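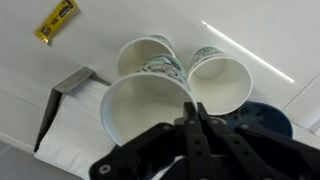
Nulterow gripper, wrist camera view, with three paper cups on a white table.

Nulterow Two-Finger Gripper with Wrist Camera
Sold by Nelter

The Nulterow is a parallel gripper for labs that collect and replay manipulation data. The fingers are flat black plates with rows of small round holes. The camera sits at the wrist, so the fingers stay in view along with whatever they are reaching for.

Research use
The Trekusum study used this gripper to test whether a policy trained on wrist video alone can pick up paper cups lying on their sides. Training used 326 demonstrations. Each policy was then given 20 trials per layout, with cups overlapping or resting on other objects. Most of the failures came at the rim – one finger went inside the cup and the other pushed the wall away. Adding a second approach angle to the training set cut failed grasps from nine to two on the hardest layout.

The Pearce dataset format is supported. Recordings made before the July firmware need to be converted first; the converter is included with the download.

In the box
Gripper with fingers fitted
Wrist camera and cable
Mounting screws
Calibration card

Not included: robot arm, power supply.

Spare fingers are sold in pairs. Custom finger lengths on request – allow extra time for delivery.

Page updated December 4, 2025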